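Week 6: Light, shade and why your whites look dirty

Okay, so last time a bunch of you came up to me with the same complaint. You painted a white wall, it looked gray and sad, and you wanted to know which tube to buy. Put your wallets away! I own 10 tubes of white and my walls looked just as sad for years.

The trick is in the edges between one value and the next. My old teacher, Elfriede Rüegg, made us paint a plain room corner for the whole of July (I hated it, then I loved it), and we weren't allowed any black at all.

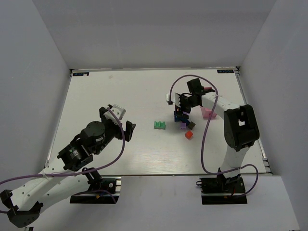

White is a family of very close grays, and your job is to sort them. Squint until the small stuff drops out and ask which plane is darkest. Look at the pale walls around that white tabletop: they're nearly the same gray-white, and what lets you read them as separate walls is the soft shading where they meet. So keep those joins soft, please, no pencil lines!

For next time, read page 235 in the Stolano book and do one corner of your own kitchen, in three values only. Bring it wet if you have to, I've got a rack.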